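Lista de comprobación: equipo de sobremesa abierto en banco
Taller Plitstead, puesto Esow. Revisión de febrero.

Alcance: equipos de sobremesa sin tapa lateral, antes de montar procesador y memoria. Se marca conforme (C), no conforme (NC) o no aplica (NA). Los comentarios van debajo del punto.

1. Desconexión
1.1 Cable de red retirado del equipo y de la toma: C
1.2 Espera de 60 segundos tras la desconexión: C
1.3 Pulsador de encendido accionado sin tensión: C
Comentario: el punto 1.3 se hace siempre después del 1.2. En la hoja anterior figuraba al revés.

2. Puesto
2.1 Pulsera antiestática conectada a tierra: C
2.2 Iluminación sobre el plano de trabajo, mínimo 500 lux: C
2.3 Bandeja de tornillería identificada: NC
Comentario: la bandeja lleva la etiqueta de otro expediente. Sustituir por la 148 antes de continuar.

3. Placa base y zócalo
3.1 Zócalo sin procesador: C
3.2 Marco metálico de retención y palanca presentes: C
3.3 Contactos sin deformación, comprobados con lupa: pendiente
3.4 Restos de pasta térmica fuera del zócalo: pendiente
Comentario: placa verde con logotipo Dell impreso. El zócalo queda expuesto mientras no se monte el procesador — colocar la tapa protectora en cualquier pausa. No tocar los contactos ni soplar sobre ellos.

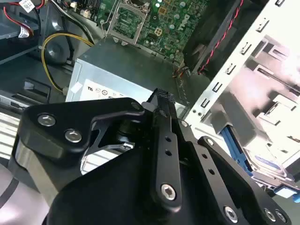
4. Fuente de alimentación
4.1 Etiqueta de certificación presente en la carcasa: C
4.2 Carcasa cerrada, sin abrir en taller: C
4.3 Cable amarillo apartado de bordes cortantes: pendiente
4.4 Conector blanco pequeño identificado antes de conectar: pendiente
Comentario: la etiqueta blanca lleva una marca de tipo UL. Los valores eléctricos se copian del expediente Dimitrov, donde consta una potencia de 300 W. No conectar nada por color del cable; consultar el esquema del modelo.

5. Cierre
5.1 Recuento de tornillos según ficha: pendiente
5.2 Interior sin piezas sueltas ni herramientas: pendiente
5.3 Tapa montada antes de dar tensión: pendiente
Comentario: con un solo NC abierto el equipo no pasa a prueba eléctrica. El resultado se registra en Nutirari, con el número de bandeja corregido. Los puntos pendientes se revisan el sábado.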